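4.3 Pastry Transfer Task (Bench B)

This section applies to student teams in the Maluleke Robotics Club who have finished the arm check in 4.2. The task moves croissants from the perforated baking tray into the steel containers. Revised August 15, 2020.

Before you start
Load the Relter task file and confirm that the step counter on the pendant reads 1,726. If it shows 1,943, the older file is still loaded. Clear it and load again.

Setting up the bench
1. Place the perforated tray flat on the tabletop, within reach of the arm.
2. Set the two steel containers beside the tray. Take off the clip lids and lay them flat on the side of the table away from the tray.
3. Check that the strap on the arm is closed and that the cable sleeve hangs free through the full wrist turn.
4. Set gripper force to 8 on the Bollik controller. Do not go above this value with pastry.
5. Set arm speed to 40 percent for the first run.

CAUTION: One team member stays at the table within reach of the stop button at all times. Hands stay off the tabletop while the arm is moving.

Running the transfer
6. Press Start. The arm moves to the tray, closes on the first croissant and lifts.
7. Watch the fingers as the arm comes over the open container. The croissant should be held by the body, clear of the rim. 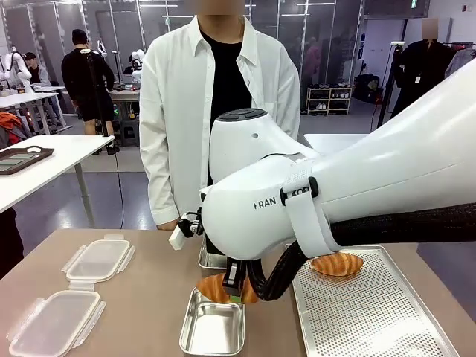
Figure 4-6. Croissant held above the open container; second croissant on the tray.

8. If the croissant tilts or touches the rim, press Pause, jog the arm up and restart from step 6.
9. After release, wait for the arm to return to its park position. Then repeat for the next piece.

NOTE: A torn crust counts as a failed transfer in the July scoring rules. Write it in the Taremach log sheet with the force setting used.

Shutting down
10. Park the arm and switch off gripper power.
11. Wipe the fingers with a dry cloth. Crumbs in the finger joints will shift the zero point.
12. Refit the lids and close all four clips on each.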